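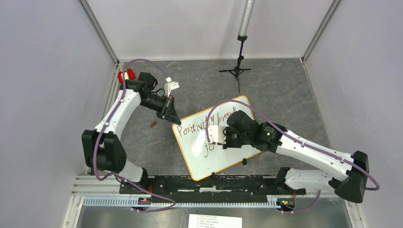

Two robot arms and a whiteboard with handwriting on it.

Hearing tests for ex-service members: read the small print before you sign

Many of you will have had the leaflet by now. Sirden, the firm that took over the hearing assessments for our region in the spring, is offering a "fast-track review" to anyone who served on the ranges or flight line at Flunerholm and has been turned down before, or was given a lower rating than they expected. It is free, it says, and can be done in one visit.

I have been to the open evening and read all the paperwork I could get hold of, and I am not telling anyone to rush.

The leaflet says 2,131 former personnel are "eligible for review". I asked where that came from. The answer was that it is the number of people on the old Flunerholm medical roll who had at least one hearing test recorded while serving. Fine, but plenty of us never had one. I did nine years there and my file shows a single test, on the day I joined. Some of the armourers have none. If you are missing from the roll, the leaflet has nothing to say to you, and when I pressed the point I was told it was "being looked at". We heard that about the old scheme as well.

Then there is the wording. The form you sign at the start says the new result "may replace any earlier assessment". May, in whose favour? A man at the back asked whether a rating could go down after a fast-track review. The first reply was that this was very unlikely. The second, after he asked again, was yes. I would like to see that printed on the front of the leaflet, in the same size letters as the word free.

Zakhar Sydorenko, who helped a good many of you with appeals under the old scheme, has been through the form line by line. His view is that anyone with an appeal still open should leave the review alone until the appeal is settled, as signing may count as accepting a fresh decision. Sirden's people did not agree with him, but they would not put their own view in writing either. I have asked twice. If a letter arrives I will print all of it.

The test itself worries me less, though I do have questions. It is done with a tablet and headphones supplied by a company called Prorkier, in a side room at the Zakharchenko Centre. I tried it. You press the screen when you hear a tone, and it took me 14 minutes by the clock on the wall. The old test was done in a proper booth. I could hear the lift going up and down through the headphones, and I have the hearing of a man who stood next to jet engines for a living. I was told the software allows for background noise. Perhaps it does. I asked to see how, and was handed a brochure.

The brochure says 80 per cent of users were "satisfied or very satisfied". Satisfied with what? It doesn't say if they were pleased with the result, the chairs or the parking. It doesn't say how many were asked.

As for money, there has been talk of back payments of up to £2,000. Please don't spend it yet. That figure is on a poster in the waiting area and nowhere in the form, and the woman on the desk said it would depend on each case. Until somebody shows me the rule it comes from I will treat it as a poster.

None of this means the review is a bad thing. If you were refused years ago, have no appeal running and your hearing has plainly got worse, you may well do better out of it. Those of us over 70 have waited long enough, and I can see why a single visit sounds good. But please do the following first.

Ask for a copy of your service medical record, and check it for missing tests. Take the form home — they will let you, although they don't offer. Ask for the answer on lower ratings in writing, with a name at the bottom. Bring someone along who can hear better than you do, as half of the open evening was lost on our row.

If you have already had the review, I would like to know how it went, good or bad, and whether your rating changed. Leave a note in the box by the door or catch me before the next meeting. No names will be printed unless you say so.

The closing date for the first round is the end of August. There is supposed to be a second round afterwards. I asked for a date for that too.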